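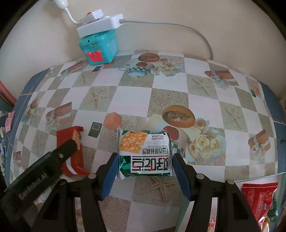
Lelow table cover in Virkasura print, with a packet of Haochidian walnut biscuits

Lelow Table Cover – Virkasura

The Virkasura is a printed table cover for kitchen tables, desks and side tables. The background is a check of white and beige squares. Over the check there are illustrations of round loaves, a cup, bunches of cream roses, gift boxes tied with ribbon bows, and beige starfish. The illustrations sit across the squares and don't follow the grid, so the cover looks fairly busy even on a small table.

It's a light-coloured cover in a neutral palette. One of the darker parts of the print is the seeded top on the loaves. Bright packaging, coloured mugs and lunch boxes will stand out against it. If you want a plain background for good crockery, have a look at the unprinted covers in the Lelow range instead.

Sizes

We stock the Virkasura in two widths, 90 cm and 120 cm. Both are cut to length from the roll at our Nadstead store. The minimum cut is one metre and we cut in half-metre steps after that. We don't join pieces, so if your table is wider than 120 cm you will have table showing along at least one side.

To work out your length, measure the tabletop and then add the drop you want at each end. A 12 cm drop at each end suits most kitchen tables and stays clear of your lap when you're sitting down. For a desk, or any table where chairs with arms get pushed right in, a shorter drop is easier to live with. You can also order to the exact size of the top with no drop at all, though the cover will shift more easily that way.

Round and oval tables: order a rectangle and trim it yourself. We don't cut curves in store.

Print direction

The check has no right or wrong way up, but the illustrations do. The loaves and cups are drawn to be seen from one side of the table. On a table against a wall, have them facing the chair. On a table in the middle of the room, someone will be looking at the loaves upside down whichever way you turn it.

The check can be run square to the table edge or on the diagonal. Running it on the diagonal uses more length, as you lose a triangle at each end when the piece is trimmed. Ask for this before we cut. We'll work out the extra and tell you the price first.

The pattern isn't matched from piece to piece. If you're covering two tables that will stand side by side, order one long cut and divide it at home. Two separate cuts may start at different points in the print.

Everyday use

Customers mostly buy this one for a table that has to do several jobs: breakfast, homework, sorting the shopping, somewhere to put the snacks. The surface wipes down with a damp cloth. Crumbs show on the white squares and much less on the beige ones.

Use a trivet or a board under anything straight off the stove or out of the oven. The cover isn't a heat mat and isn't a cutting surface. A warm mug is fine. A hot saucepan will mark it, and the mark won't come out.

Pens are the other thing to watch. Pencil and washable texta wipe off. Ballpoint will usually come off if you get to it the same day with a little methylated spirit on a cloth, but test a corner first. Permanent marker stays.

Newspaper and cheap printed carrier bags can leave ink behind if they're left sitting on a damp patch. Dry the cover before you put paper on it.

Tables against a wall

When the back edge of the table is against a wall, keep the drop at the back to 4 cm or leave it off entirely. A long drop gets pinned between the table and the wall, and then rides up and makes a ridge along the back.

Leave yourself a way to get at leads and chargers as well. If you keep a power board at the back of the table, put it up on something, away from spills and out of the way when you wipe down. In our second photo a long white power board lies across the top of a teal container by the wall, with a pale cable curling back towards the rear of the cover. A red box and a shiny packet are further forward on the print. Unplug the board and lift it off before cleaning behind it.

We don't recommend cutting cable holes in the cover. A round hole tends to spread along the nearest crease. If a lead has to come up through the table, cut a straight slit in from the back edge and put a strip of clear tape on the underside before you cut.

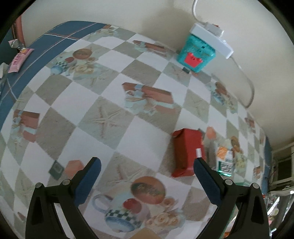

Laying a new cover

Your cover will arrive rolled or folded, depending on the length. Rolled covers can go straight on the table. Folded covers will have creases, and most of these drop out over a couple of days in a warm room. Turn the cover face down on a clean floor for the first night if the creases are sharp. Don't iron it.

Wipe the tabletop and let it dry completely first. Lay the cover from one end and smooth it along with the flat of your hand. Trim with long scissors – a craft knife will go through into the table. Keep the offcut. It's useful for lining a drawer or a pantry shelf, and for testing cleaners on.

If the cover slides, a sheet of non-slip drawer liner under each end will hold it. Table clips also work on tops up to 2 cm thick. We carry clips in packs of 4.

Cleaning

Wipe with warm water and a drop of dishwashing liquid, then with clean water, then dry. Skip bleach, cream cleansers and the rough side of the sponge, all of which dull the print over time. Not suitable for the washing machine or the dryer.

Roll it for storage, print side out, and keep it away from direct sun.

Ordering

Order online or at the Nadstead counter. Cut lengths leave us within 2 working days. Orders placed over a weekend are cut on Monday.

Cut lengths can't be returned for change of mind, so please check your measurements. Faults in the print or the surface are covered for 12 months from purchase. Marks from heat, blades and permanent ink aren't covered.

A sample piece is available at no charge, one per household. Samples are small and may show only part of the print – you might get a starfish and half a loaf. They're good for checking the beige against your floor or cupboards.

The 120 cm width sold out in July and is back in stock. For lengths over ten metres, or for cafe and classroom orders, contact Ravinder Kennedy at the Nadstead store.

Page updated 30/08/2026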